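Ticket 3604: Sourdough starter sluggish, loaves coming out flat
Status: Solved
Category: Bread and fermentation
Opened by: Tatiana Paulík
Assigned to: Emanuel Gavrilă
Product: Stoltine home proofing box, first model

Tatiana Paulík wrote:

Hi all! First off, I love this proofing box. I've had it since the spring and it made me the happiest baker on my street. Until July, anyway. My starter used to double in 4 hours after a feeding and now it barely creeps up the jar. The loaves spread out like pancakes when I tip them from the basket, and the crumb is tight with a gummy line along the bottom.

What I've tried so far:
New bag of flour (same brand, Ziółkowski bread flour).
Bottled water for two days in place of tap.
Washed the jar, new lid, all of it.
Longer bulk rise, which gave me a sour, sticky mess that tore when I shaped it.

The display on the box says 28 C the whole time. I'm feeding equal weights of starter, flour and water, morning and night. I'd really like to keep this starter going, it came from my aunt and it has the best apple smell when it's healthy. Any ideas welcome, I'm happy to run tests!

Emanuel Gavrilă replied:

Hi Tatiana, thanks for such a clear write-up, and I'm glad you want to run tests, because this is a fun one. The longer bulk rise making things stickier is a great clue. It makes me suspect your dough is over-fermented in places and under-fermented in others, and that points at temperature.

Before you change anything else, please do this:

1. Put a glass of water inside the box, in the spot where the jar normally sits.
2. Close the lid and leave it for two hours with the box set to 28 C.
3. Measure the water with a kitchen thermometer you trust.
4. Move the glass to the back corner by the heating pad and repeat.

Send me both readings, plus how far the jar is from the pad. Also, which shelf position are you using, high or low?
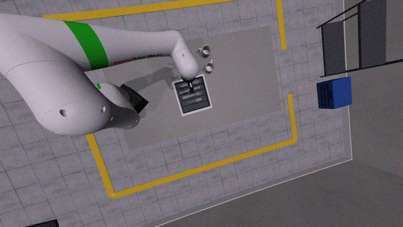 One more thing while the water is warming up. How much starter do you keep after each feeding? Equal weights can be a little tight in summer. If the kitchen is warm the starter eats through its food well before the next meal, sits there hungry for hours, and gets weaker each round. It looks like a lazy starter when it's really a starved one.

Tatiana Paulík wrote:

Okay, results! And wow, I didn't expect this.

Normal spot: 28 C, right on the display.
Back corner: 35 C. I measured three times with two thermometers.

The shelf is in the low position. The jar sits in the middle, but here's the thing, my dough bowl is big and it goes all the way to the back wall. So one side of the dough is sitting in the hot corner for the whole rise. That would explain the gummy side, wouldn't it?

I keep 50 grams of starter and feed it 50 and 50. The kitchen has been very warm this month. I checked the jar at noon today and it had clearly gone up and come back down already, there was a ring of dried starter high on the glass. I've been looking at it only at breakfast and supper, so I was missing the whole show!

Emanuel Gavrilă replied:

That ring on the glass is the best evidence we could ask for. Your starter is fine. It rises and collapses between your visits, and you were catching it at its lowest point twice a day.

So there are two separate problems, and both are easy to fix.

For the starter: drop to 10 grams of starter, 50 grams of flour, 50 grams of water. Keep the jar on the counter and leave the box for dough. Put a rubber band around the jar at the level where it starts. Give it three days before you judge it.

For the dough: move the shelf to the high position and turn the bowl a quarter turn every hour. A bowl that touches the back wall will always pick up extra heat there. If you have something narrower, use it. I bake with a tall soup pot from the Tuswood thrift store and it does a lovely job — straight sides make it much easier to see how far the dough has risen, too.

Lower the box to 25 C for now. You'll lose a little speed and gain a lot of room for error.

Tatiana Paulík wrote:

Day one: slow, a few bubbles, smells like wet flour. I was nervous.
Day two: doubled by mid-afternoon! Smells like yogurt.
Day three: more than doubled, domed on top, and the apple smell is back. I did a little dance in the kitchen.

I also found a narrow bowl in the back of the cupboard that clears the wall with room to spare. Baking tomorrow.

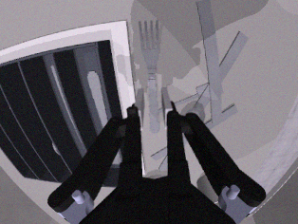
Should I go back to feeding equal weights once the weather cools off?

You can, but there's no need to. A small amount of starter in a bigger meal works all year, and in cooler weather it simply takes longer to peak. Go by the rubber band and the dome on top, and let the clock come second. If you want it ready sooner on a baking day, bump it up to 20 grams for that one feeding.

Emanuel

Tatiana Paulík wrote:

Loaf report! Bulk rise took a bit over five hours at 25 C, with the bowl turned whenever I remembered (so, mostly). The dough was smooth and pulled away from the bowl in one piece. It held its shape on the peel, and in the oven it sprang up and opened along the cut like it used to. I waited until it was cold before slicing, which was torture, and the crumb is open and even from side to side. No gummy line anywhere.

I'm giving half of it to my aunt. I may try the Erlow rye recipe next, the one with caraway, since I now have a starter with opinions again.

Emanuel Gavrilă replied:

Fantastic, that's exactly the loaf I was hoping to read about! For the rye, go easy on the bulk rise. Rye moves fast, and it won't dome the way your wheat starter does, so look for cracks in a dusting of flour on top.

I've added your two water readings to the setup page for the first model, under shelf position. Closing this one as solved. It will reopen if you reply within 28 days.

Resolution notes:
Cause 1: starter underfed for summer temperatures, peaking and collapsing between feedings.
Cause 2: wide bowl touching the back wall, uneven heating of dough.
Fix: feed 10/50/50, starter on counter, shelf high, narrow bowl, box at 25 C.
Related: Ticket 132, Dough dries out on top in proofing box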